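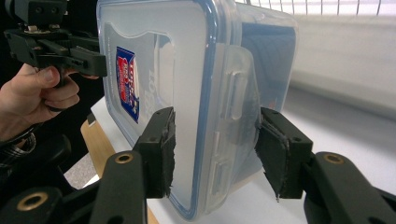
Bench book 5, page 50

October, Wednesday, after lunch

Finally got going on the storage boxes! I've been putting this off for weeks because the shelf over the sink is such a mess that opening the cupboard feels like a dare. Yogurt tubs, takeout tubs, a cookie tin with screws in it (whose?). Plan is to settle on one kind of box for all the dry stuff – rice, lentils, the sugar we use for the test mixes – and then buy more of those and nothing else.

Started with the clear one with the blue seal, the one with the clip lid and the red, white and blue sticker still on it. I like this box a lot. You can see into it from the side without taking it down, and the frosted lid doesn't bother me, I never look at them from the top anyway. The seal runs all the way along the edge of the lid and it's such a bright blue that you'd notice right off if a piece of it was missing, which was my whole trouble with the old Gbeho boxes. Those had a gray seal in a gray lid and I lost one down the drain and went on using the box for a month. Flour everywhere.

Sticker: leave it or peel it? Iolanda says peel, they go brown and slimy at the corners after enough washing. I say leave it until it starts to lift. Peeling leaves that gummy patch, and then everybody's dust ends up on it. We didn't settle this. If you peel one, please use cooking oil and a rag and keep the blue scrubber away from it, that scrubber has already ruined the Skalow jug.

Clips. They fold over the rim and this is where I expect trouble in the long run, it's always the clips that go first. Tried closing a box one clip at a time and then two together, opposite sides, thumbs on both. Two together is much nicer, the lid goes down level. One at a time it rides up on the far side and you have to lean on it (and then you swear at it, and then you do it again). So: opposite sides together, please, and don't snap them open with a spoon handle. I have seen the spoon handle.

Weighed out rice for the first fill, 694 g, and that left a decent gap at the top so the scoop can live inside. Did a shake test over the sink and got no grains out. Then water, same box, upside down on a paper towel for almost 50 minutes while I cleaned the shelf. Towel was dry when I came back. Good enough for lentils!

Standing them on edge: they fit the narrow shelf that way, like books, and you can pull one out without unstacking the rest. Iolanda doesn't trust it with anything powdery, and she may have a point, so powders lie flat and rice and beans can stand. Try it for two weeks and see who's right.

To do
– masking tape labels on the short end, date and contents, big letters
– throw out the Wistus tubs with no lids (all of them, no rescuing)
– ask Clestum if they sell spare seals on their own or only with a lid
– wipe the shelf again, there's still something sticky at the back left
– find out about the screws

Iolanda Sampaio has the key to the cupboard until Wednesday, ask her if you need the good scale.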